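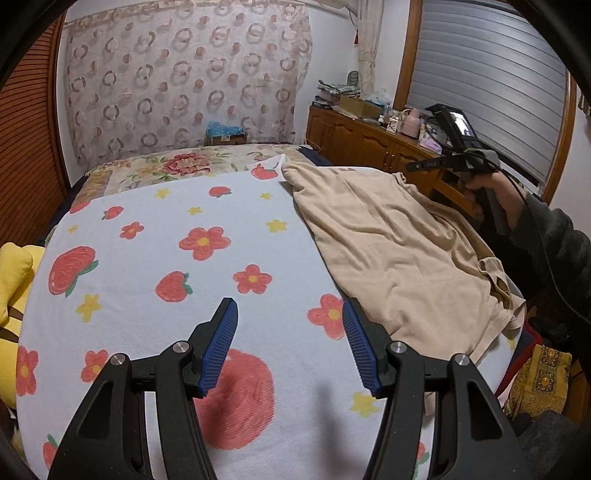
What goes under the summer blanket once the nights drop below freezing? The rose bedspread, doubled at the foot, with the strawberry blanket spread over it and pulled up to just short of the pillows.

14/01/2024

Bedroom day. Stripped the bed at 9 and ran the sheets at the lower setting. Drum time 74 minutes, longer than the dial states. The Pruvine powder leaves a residue in the drawer if the scoop is level, so I have gone down to two thirds.

Order of work on the bed: navy layer first, then the roses, then the white blanket with the strawberries and flowers. The blanket does not lie flat. The filling has shifted since November and the surface bulges — shaking it from the short side moves it back, for a day or so.

The beige cloth is still unfolded on the right side. It goes in thirds lengthwise, then in half, and fits the second shelf that way. Left it until evening.

Small cardboard box by the wall: to be emptied and flattened. The blue bag can go in with the others under the sink.

Curtain measured for a lining. Iona Mowat has 4 meters of Kekent cotton left over and wants it gone. Hem allowance 4 inches. Call her tomorrow before work.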